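Barar Picking Kit, on my floor since January and still my favorite thing to set up!

## What you get

- The control software, plus 2 evenings of phone help from Felista Lema (she's great, use both)
- 36 practice tasks, easy ones first
- My pick of the bunch, the fruit run: basket in one hand, the other hand free to reach into the cubbies for the apple and the mango 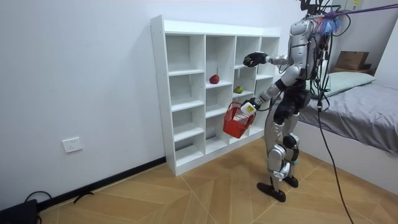
## Trying it out

Rentals run 30 days. Write to Roel at Treloar and ask for the long tether.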